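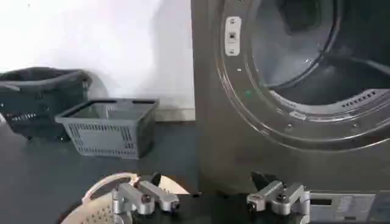

4. Results and discussion

4.1 How guests took to the shorter menu

The most striking result of the whole study came from the plainest change we made. When the four bars cut their printed cocktail lists, guests did not order less adventurously. They ordered more widely, and they talked to the staff far more while doing it! At Guerra, where the old list ran over several pages and was sorted by base spirit, most orders had gone to the same few drinks at the top of each page. With the short list, sorted by taste (dry, bright, bitter, rich), orders spread out across the page, and the bitter drinks in particular found a following that the owners had never seen before.

We had 2,000 orders to work with across the four sites, and the pattern holds at three of them. Plodeck is the odd one out. It is a hotel bar, many of its guests are only there for a night, and they tended to ask for a drink they already knew whatever was printed in front of them. We think this is interesting in its own right and come back to it in Section 4.3.

The comment cards give the numbers some life. Guests filled in 400 of them, and 101 mention a conversation with the bartender, often warmly and at surprising length. One guest at Rerer used both sides of the card to describe being talked into a sherry drink, with a small drawing of the glass. Cards from the weeks before the change are shorter and mostly about price or noise.

4.2 What the bartenders made of it

All 28 bartenders were interviewed by Mireille Azar, either before opening or after close, and the interviews were a pleasure to read through. Several had been worried that a short list would make the bar look less skilled, and this worry was strongest among those who had entered competitions and had their own drinks on the old menu. Losing a signature drink hurts, and we should not pretend otherwise. At Clevadix the team got round it neatly by keeping one line at the foot of the page for a house drink that changed hands every fortnight, so that each bartender had a turn.

The same people were among the keenest by the end. They spoke of having time to taste, to adjust a sour when the lemons were sharper than usual, and to ask a guest a second question instead of rushing to the next ticket. Newer staff said they learned the full list within their first few shifts, and that knowing every drink by heart made them braver at the counter.

Figure 4. Front-loading machine with the label 智慧洗 and the number 1; pieces of fabric in the drum. 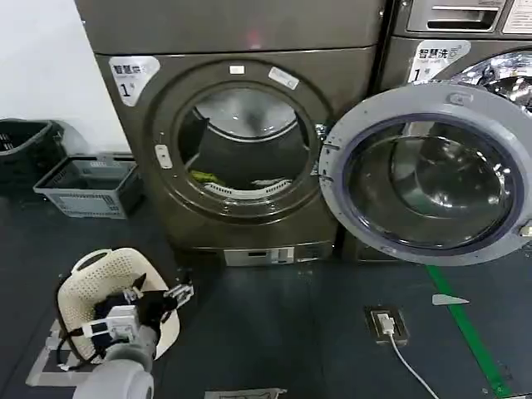
There was also some healthy disagreement. A group at Guerra felt that sorting by taste leaned too hard on words that guests read differently. "Dry" caused the most trouble, as some guests took it to mean strong and others took it to mean not sweet. Rhonda Vachon, who ran the staff tastings, tried several other words with the team and settled on "crisp" for the June reprint. Questions about that part of the menu dropped off quickly, and the drinks under the new heading sold just as well as before.

4.3 The hotel bar

Plodeck deserves a closer look. Orders there barely moved, yet the cards were just as friendly as elsewhere, and the bartenders liked the short list as much as anyone. Our reading is that the menu was doing its work a little later in the evening: guests began with something familiar and turned to the page for their second drink. The till records do not link first and second rounds, so we can only offer this as a hunch, but three of the bartenders raised it without being asked. A follow-up that tracks rounds by table would be well worth doing, and we would love to see it tried in a busier hotel with a separate lounge menu.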